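**Sternon is coming back to a big screen, and it's bringing its sound with it**

If you only know *Sternon* from the tape that went from hand to hand for years, please clear an evening in May. The Miltotska is showing the new print, and I got to sit in on the test run. I came out grinning like a kid.

For newer readers, a quick catch-up. *Sternon* came out in 2000, played a handful of houses, and then more or less fell off the map. It's a mystery set in a ferry town in the off season, where a night clerk at the harbor office starts hearing a voice on a radio channel that was shut down years ago. That's the whole setup, and you can guess a few of the turns from there. I've seen it many times and I still hold my breath during the ledger scene. There's hardly any dialogue for a good stretch in the middle, just footsteps, the hum of the heater, and that voice coming and going under it all.

And that's where the old tape let everyone down! The voice was so buried in hiss that I spent years thinking it said "come in" at the end of the second act. It doesn't. I won't say what it does say, but I sat up straight in my seat, and so did the person two rows ahead of me.

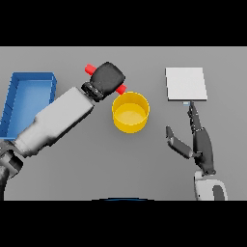

*Computer render: a robot arm with a red rod in its grip, beside a yellow bowl.*

The picture looks wonderful too, though in a quieter way. The harbor at night used to be a big brown smear. Now you can make out the ropes and the wet stone and the one lit window across the water (watch that window, it matters later). The grain is still there, thank goodness. I've seen restorations where everybody's face looks like it was buffed with a soft cloth, and this one leaves people with pores and tired eyes.

A few things are a little different from the version many of us grew up with:

- The opening titles are back. The tape started cold on the ferry ramp, which I always liked, but the titles play over a long, slow shot of the town from the breakwater and they set the mood beautifully.
- The fight on the stairs is shorter. I was ready to be annoyed and then I wasn't. It's over so fast that it's scarier.
- The end music is the original piano piece. If you loved the synth track on the tape, you may grumble. I grumbled for one minute and then gave in.

I do have one complaint. The subplot with the brother is still a mess, new print or not. He shows up, he borrows the car, he has one very good speech in a diner, and then the movie forgets him until it needs somebody to open a door. Every time I watch it I hope I've missed a scene, and every time I haven't. It's a fair trade for everything around it, but go in warned.

The Miltotska is pairing it with *Wutura*, which makes a great double bill and is a much odder movie than its poster lets on. It's short, it's shot almost all in one apartment building, and it treats the elevator like a character. Nothing gets explained. I know that drives some of you up the wall (your letters after the last one of these were a joy to read, keep them coming), but *Wutura* plays fair in its own way. The clues are in the sounds between floors. After *Sternon* your ears will be tuned for exactly that, so if you can only stay for both in one order, stay for this one second.

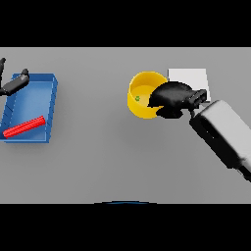

*Computer render: a blue tray on a gray tabletop.*

Now the practical bits. Tickets are five dollars for members, and one ticket covers both movies. Doors open at 6:30, *Sternon* goes on at 7:00, and there's a break before *Wutura* long enough to get a coffee and argue. The main entrance is closed for work on the steps, so come in from the Krajewska side and follow the hallway past the coat check. The balcony will be open. I'd sit downstairs for *Sternon*, about the middle of the room, where the voice seems to come from just behind your left shoulder – it's a terrific effect and the balcony loses a bit of it.

If you've never seen either movie, skip the trailers. The one for *Sternon* gives away the window, and the one for *Wutura* makes it look like a comedy.

And if you still have your old tape, hang on to it. I put mine on again the night after the test run, hiss and all, and played the second act twice. I can hear the right words now, faintly, right where they always were.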